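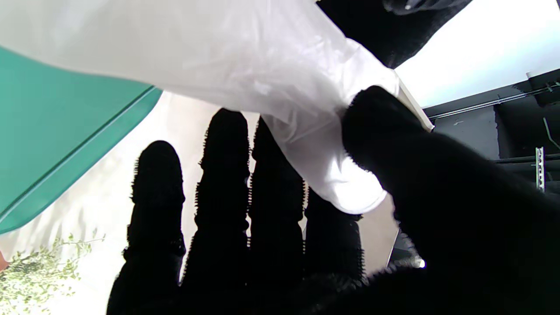
Yellowing of white plastic

Yellowing is the slow change of colour that white and pale plastics go through as they get older. It happens to light switches, kettle bases, fridge drawers, old computers, window frames, garden chairs and more or less everything else in my house. I've been reading up on it and fiddling with it for years, and this is the page I keep for the Dronidcombe repair group's little encyclopedia, so it's written the way I'd tell it across a table. Last gone through properly on 2021-03-07.

What it is

White plastic isn't usually white to begin with. Most of the raw stuff comes out clear, milky or a bit creamy, and the maker mixes in a white powder (titanium dioxide, the same one that's in wall paint) to hide that. So when a thing turns yellow the white powder is still there, quite happy. The change is in the plastic around it, where the long chains have been damaged and new bits have formed that soak up blue light. Take away some blue and what's left looks yellow to us, then tan, and in a really bad case the colour of strong tea.

Nicotine, cooking grease and old polish can all give a yellow film too, and people mix the two up all the time. A film washes off with warm water and washing-up liquid. Proper yellowing doesn't — you can scrub till your arm aches.

Which plastics do it

ABS is the famous one. It's tough and cheap and takes a nice finish, and it was used for a huge amount of office and household equipment from the 1970s onwards. The B stands for butadiene, a rubbery part that stops it cracking when you drop it, and sadly that's also the part that oxygen likes best. A lot of older electrical cases also had bromine-based flame retardants mixed in, and these have long been blamed for making matters worse, though I've seen people argue over how much.

Polystyrene yellows as well, and goes brittle while it's at it. PVC has its own way of doing things: it loses hydrogen chloride bit by bit and darkens, which is why window frames have stabilisers in them. Polypropylene and polyethylene tend to stay a decent colour for longer but can turn chalky outdoors. Acrylic is the one I'd pick if I could have everything made of it. It keeps its looks for decades!

Light, heat and air

Sunlight gets most of the blame, and fair enough, the ultraviolet part of it carries plenty of energy for breaking chains. Window glass stops some of that but by no means all. You can often find the ghost of a sticker on an old case, with a clean patch underneath exactly the shape of the label.

But light isn't the whole story. Wissam Sayegh brought in a Jaber desk radio that had been in its box in a loft since it was new, and it was yellower than the one he'd had on the kitchen windowsill. Lofts get very hot in July. Heat and oxygen will do the job in the dark, only more slowly, and some of the additives meant to protect plastic can turn yellow themselves when they're used up. That last sort can sometimes fade again in daylight, oddly enough, so a thing out of a box may look better after a spell on a bright shelf.

Two parts of the same object will often age differently. They may have been moulded from different batches, or one may be a different plastic altogether. My Cudska bread maker has a lid like custard and a body that's still perfectly white, and both have lived in the same spot all their lives.

Getting the white back

The usual treatment is hydrogen peroxide with light or gentle warmth. Hobbyists call it retrobrighting, and it was worked out by people who collect old home computers. You take the case apart, wash it, and either sink it in a tub of weak peroxide or brush on hair-bleaching cream and wrap it in cling film. Wear gloves and eye protection and do it somewhere airy, please. Peroxide strong enough to be useful is strong enough to hurt you.

The trouble with cream is streaks. If it dries in one corner you get a pale bloom there which won't come out, and I have a very ugly keyboard to prove it. The tub is more even. Shahnaz Biswas, who has far more patience than I have, left one telephone case in a weak bath for 168 hours and turned it every morning, and I'd say hers is the best result the group has had. I've never gone past 14 hours myself.

It often doesn't last. Some pieces keep their colour for years and others are creamy again by the next winter, and as far as I know no one has a reliable way to tell beforehand. There's also a fair question about whether it weakens the surface. Museum people mostly leave yellowed plastic alone for that reason, and I've come round to their view for anything rare.

Painting is the other choice. Rami Nassar paints everything, with a plastic primer and 2 thin coats of satin white, and it looks very smart, although any moulded texture gets softened.

Slowing it down

Keep things cool, shaded and dry. Blinds help a lot. Don't wrap plastic tightly in other plastic for storage, as soft PVC in particular can go sticky and mark whatever it touches; plain acid-free tissue is fine. For cleaning I use a damp cloth and a drop of washing-up liquid, and I keep solvents well away from polystyrene, which can craze or melt.

See also: Rubber going sticky; Cleaning old telephones; Sokar mixers, spare parts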